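Rendering on an Old Workstation, Part 2: Shadow Maps

March 9, 2019

The first part covered getting the machine to boot. With that done, I spent the last few evenings on shadow quality, which was the reason I dug the workstation out of the closet.

The renderer is Skernance, a small rasterizer that Konrad Szewczyk and I have been patching since August. It uses plain shadow mapping: draw depth from the light, store it in a texture, then compare against that texture in the main pass. The method is old and cheap. Its faults are well known, and most of them come down to resolution.

Aliasing

A shadow map has a fixed number of texels. When one texel covers several screen pixels, the edge of the shadow turns into stairs. The usual fixes are a larger map, a tighter light frustum, or filtering. I tried them in that order. Doubling the map size cost 8 ms per frame on this card, more than I wanted to pay. Tightening the frustum cost nothing and removed most of the problem.

With more than one light, each light needs its own map, and a shadow from one is still lit by the others. If the lights differ in color, the overlaps pick up different tints. It is correct behavior, but the jagged borders are easier to see when they cross on a pale, plain surface.

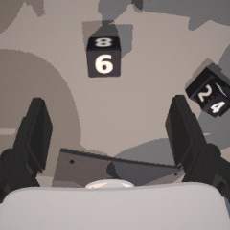 Bias

Depth comparison without a bias gives shadow acne. Too much bias and the shadow detaches from the object. I settled on a slope-scaled bias plus a small constant, and clamped the total so that surfaces at grazing angles don't lose contact completely. Detlef Engelhardt suggested rendering back faces into the map. That works for closed meshes and fails on single-sided planes, so I left it as a per-object switch.

Filtering

Percentage-closer filtering with a 3x3 kernel is the default for now. I have a rotated disk version with 11 samples in a branch. It trades steps for noise, and at 30 frames per second the noise crawls — I may try fixing the rotation per pixel.

Cascades are next. The split distances are hard-coded at the moment and need to move to the config file first.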